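Siltar Fund Progress Report
Project: Tremement, student robotics club, dishwashing arm
Report date: 1 July 2025

Hi everyone at the Siltar Fund,

I know the form asks for "a narrative of activities to date," so I'm going to just tell you how it's been going, and the budget notes are at the end where you asked for them. I'm the faculty sponsor for the club, I teach physics the rest of the day, and I've been typing this in between grading lab reports, so forgive me if it wanders a little.

When we applied, we said our students would teach a robot arm to do one household chore from start to finish. They picked dishes (I was rooting for folding towels, but I got outvoted by a lot). The plan was for the arm to pick up a sponge, wipe a plate, and put the sponge back down. We split that into three stages, and as of this report we're done with the first one and well into the second. The third hasn't started, and I'll get to why.

The club is up to 30 students. We had planned for fewer, and it's changed how we run things. Everybody wants time driving the arm, so the students set up crews that rotate through three jobs: driving, logging, and setting up the table. The logging crew writes down every try, good or bad, with a short note on how it went. I was sure that would be the job they'd all complain about, and it's turned into the one they argue over! They've got their own shorthand for the notes, and I've had to ask for a translation more than once.

Stage one was picking up the sponge. The students call that part Gundden, which is also what they named the arm, so when you see "Gundden day" on the club calendar it could mean either thing. They drive the arm by hand through the task, save the run, and then use the saved runs to train it to try on its own. The sponge we use has a waist in the middle, and the crews had a long and pretty heated debate over whether that was the best place to grab it. One side said the narrow part was the obvious spot for the fingers. The other side wanted to grab nearer the end so more of the sponge was left free for wiping. They tested both, and the waist won, mostly on account of the arm having more room for error there when it comes in a little crooked.

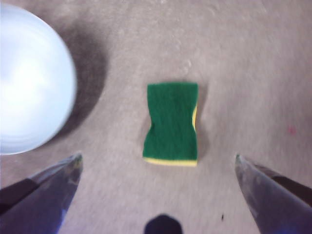
Sponge between the open fingers, seen from the wrist camera.

We have 445 saved runs of the pickup. Of those, the logging crew marked 212 as clean enough to train on. I thought that was a rough ratio when I first saw it and I said so, and they walked me through the rejects one by one until I came around. Plenty of them were fine pickups where the driver had paused for a long time in the middle, and the students had found that the arm would learn the pause right along with everything else. It would come down over the sponge and then just sit there. So now there's a rule about keeping the motion going, and newer drivers practice without saving anything until they're comfortable.

With those runs, the arm can pick up the sponge by itself on most tries if the sponge is lined up more or less straight with the gripper. Turn it at an angle and it does a lot worse. That was the biggest lesson of the spring for us, and I think the students got more out of it than they would have from a smooth success. Their early runs almost all had the sponge sitting nice and square, the way a person would tidily set it down, and so that's all the arm knew how to handle. A couple of the crews felt bad about it. I told them (truthfully) that I hadn't caught it either.

So the table crew now has the job of being messy on purpose. They change the angle and the spot between runs, and they try not to fall into a pattern, which is harder than it sounds when you're doing it over and over. They tried rolling dice for a while to pick the angle, and I think they're going to go back to that. 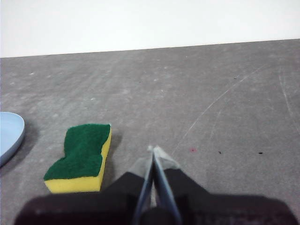
Stage two is the wiping, and we're partway in. The students call this one Xie, and please don't ask me where the name came from, I've heard two different stories. Wiping is a different sort of problem from picking up. The arm has to push down enough to clean something but not so hard that the plate slides off across the table, and our first version did a lot of plate shoving. The students' fix was to slow the whole thing down and start each stroke near the middle of the plate. It's better. I wouldn't call it good yet. We've been practicing with dry plates so far, and the kids are very ready for water, and I am very much not ready for water until the covers for the lower joints are on.

That brings me to stage three, putting the sponge back. We said in the application that we'd have a start on this by now and we don't. The larger club is part of it, and redoing the pickup runs with the angled sponge is the rest. I'd like to ask that we move the stage three milestone to October. The students will be back by then, the new runs should be finished, and it gives us time to train a second group of drivers before the older ones get busy with applications.

On the teaching side, I want to mention the write-ups, which weren't in our proposal at all. Each crew writes a page every other week on one thing that went wrong and what they'd try next. They read them out loud at the start of the meeting. Some are very funny and a few are better than the lab reports I'm supposed to be grading right now. I'd be glad to send you a batch if you'd like to see them.

Budget notes. Spending on the arm and the computer is finished and matches what we proposed. We're under on supplies, as sponges and plates are cheap and we've been easy on them. We've used 34 hours of the paid lab time you approved for evening sessions, and the rest is set aside for the fall. With your okay, I'd like to move the leftover supply money over to the joint covers and a second set of fingertip pads. It doesn't change the total, and I've put the line-by-line version in the spreadsheet attached to the form.

Things I need from you: a yes or no on the October date, and a yes or no on moving the supply money. An email is fine for both. If anyone from the fund would like to visit, evening sessions are the best time to catch the crews at work, and they'd love to have you take a turn at the controls.

Thank you so much for backing this. I'll send the next report once the angled pickup runs are all in.

Faculty sponsor, Tremement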